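法克索普（Farkthorpe）机器人社例会纪要

时间：2022年3月7日，放学后
地点：二楼活动室
出席：本学期报名的全体社员，两位指导老师
记录：本学期值班记录员

一、开场和上次纪要

会议比原定时间晚了几分钟才开始，因为楼下合唱团还在搬椅子，大家顺手帮了一把，上来的时候都有点喘。指导老师先谢谢各位在考试周刚过去就赶回来开会，又提醒桌上的橘子是给大家吃的，别光看着。上次纪要念了一遍，有一处改动：原文写“抓取脚本已完成”，负责脚本的同学说当时只是能跑通，离完成还远，请改为“抓取脚本可以运行”。大家同意，纪要通过。

上次留下的几件事也顺便过了一遍。活动室那台老显示器已经换了线，不再闪；社团的共享文件夹重新整理过，旧的比赛资料挪到了“往届”里，找不到东西的同学请先去那边翻一翻；借给物理组的两个电机还没有还回来，指导老师说她去问。

二、Jurnstead 杯整理桌面项目进展

今天的主要时间都花在这一项上。我们报名的是仿真组，任务是让机械臂在虚拟桌面上把散放的小物件一件一件收进盒子里。仿真组长先把最近两周的情况讲了一遍，讲得很细，连哪天晚上在家里重装系统都讲到了，大家听得倒也津津有味。

到目前为止，两个小组合起来在 Vadus 仿真环境里一共跑了1,135回，其中有266回把物件完整放进了盒子。组长说这个数字写在纪要里不怎么好看，不过还是请照实写，因为一月份刚开始的时候，我们连盒子在哪里都常常认错，夹爪有时候会对着空桌面合上，再一本正经地抬起来。指导老师说，她带过好几届社团，第一年能老老实实把失败的回合都留下来、还编了号的，这是头一回，她很高兴，让大家给自己鼓鼓掌。大家就鼓了。

随后组长把仿真画面投到墙上，大家搬着椅子往前凑，后排的同学干脆坐到了地毯上。
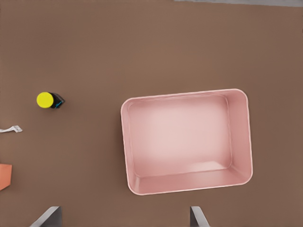
抓取顺序是讨论最久的一个问题，前前后后说了快半个小时。现在的脚本用的是最笨的办法，哪一件离夹爪最近就先去抓哪一件。按这个规矩，应该先去拿左边那块橙色的，它离左侧那根夹爪手指最近，黄盖子的小瓶要往后排。脚本组的同学觉得这样路程短，省时间，代码也好懂，新社员一看就明白。视觉组的同学不太赞成，说橙色那块有一部分伸到了画面外头，程序只能看见一个角和几条直边，算出来的中心点多半是偏的；小瓶整个都在画面里，盖子又是很亮的黄色，在棕色桌面上特别好认，不如从它下手，先稳稳当当拿到一分再说。靠左边那个白色的小东西也是同样的麻烦，只露出尖尖的一头，究竟是纸条还是塑料片，当场有两种说法，争了一会儿也没争出结果，最后大家同意暂时在标注里写“白色薄片”，等视觉组查过场景文件再改。

接着说到瓶子怎么抓。有同学提出，小瓶看上去是歪着或者半躺着的，从正上方看，黄盖子在一边，深色的瓶身朝另一边伸出去，如果脚本还按“站着的圆柱”来处理，夹爪就会冲着盖子的圆心垂直下去，结果可想而知。建议把瓶身的方向也算进去，夹爪先转好角度再下降。这个建议得到不少赞同。脚本组的同学担心，旋转这一步写进去以后，每一回的时间都会拉长，比赛是限时的。指导老师的意见是，先求抓得住，再求抓得快，时间的问题留到月底再谈。大家没有异议。

还有一位初一的同学问，盒子为什么选粉色的。组长回答说场景是随机生成的，盒子的颜色每次都可能换，所以颜色不能写死在程序里。这位同学又问，那要是哪一回盒子刚好也是棕色的怎么办。屋里安静了一下，组长说这个问题问得很好，我们确实没有测过。于是记为一项待办，并请这位同学加入测试小组，他答应了，看起来挺开心的。

关于放置，视觉组补充了一点：盒子摆得并不总是和桌边平行，会带一点斜度，现在的程序把它当成正的来算，放到盒角附近的时候，偶尔会磕到盒沿。暂定的办法是统一往盒子内部的中央放，先不追求摆得整齐。等第一轮成绩出来，要是整齐度也算分，再回头改。

本项决定如下：
1. 抓取顺序改为优先处理完整出现在画面里的物件，距离放在第二位考虑。
2. 抓取前先判断物件朝向，由脚本组和视觉组一起写，下次例会演示。
3. 测试小组增加“盒子与桌面颜色相近”的场景。
4. 失败的回合继续保留，每一回写一句话原因，不要只写“没抓到”。

三、与 Choo 社的联合练习

Choo 机器人社来信，想在三月下旬和我们一起练习一个下午，地点可以在他们那边，也可以在我们这边。对方仿真组有6个人，我们这边去年参加过联合练习的同学都说他们很好相处，带来的点心也好吃。讨论之后，大多数同学愿意请他们过来，理由是我们的电脑多几台，而且活动室离车站近。指导老师负责回信，并向学校借隔壁教室。

练习的形式也聊了聊。有人提议两边交换脚本，互相在对方的场景里跑一跑，看看自己的程序离开熟悉的桌面以后还灵不灵。大家都觉得这个主意不错，也有一点紧张。另外请每个小组准备一张讲解用的大纸，手写就行，不需要做幻灯片，去年做幻灯片做到半夜的事情今年不要再有了。

四、设备和电脑使用

靠窗的两台电脑最近跑仿真时风扇声音很大，指导老师已经请学校看过，清了灰，暂时可以继续用。请各位用完以后把仿真程序关掉再走，上周有一台开了整整一个周末。跑长测试的同学请在门边的表上登记，写清楚小组和预计结束的时间，免得别人以为没人用，一按就给关了，前面的数据都白跑。

键盘旁边请不要放饮料。橘子可以吃，吃完请擦手。

五、新社员

本月有几位新同学来旁听，其中四位决定加入，欢迎欢迎！入门练习还是老样子，先在仿真里手动操作机械臂，把一件物品放进盒子，成功6回就可以开始看脚本。请老社员轮流陪着，不要一上来就把整份代码推给人家看。有位新同学说手动操作比想象中难得多，手指老是按错方向键，大家纷纷表示自己当初也一样，气氛很热烈，记录员没能全部记下来。

六、其他

社服的颜色投票推迟到下次，样布还没有到。

有家长问比赛当天能不能到场观看，指导老师会向主办方打听，有消息就贴在活动室门口。

七、待办事项

脚本组、视觉组：物件朝向判断，下次例会演示。
视觉组：核对白色薄片在场景文件里的名称，更新标注。
测试小组：相近颜色场景，先做一小批，结果放进共享文件夹。
指导老师：回复 Choo 社来信，借隔壁教室，询问电机归还和家长观赛两件事。
各小组：联合练习用的讲解大纸。
全体：补写失败回合的原因，从编号最新的往回写，能写多少写多少。

下次例会仍在二楼活动室，时间另行通知。散会后脚本组和视觉组又留下来讨论了一阵，指导老师锁的门。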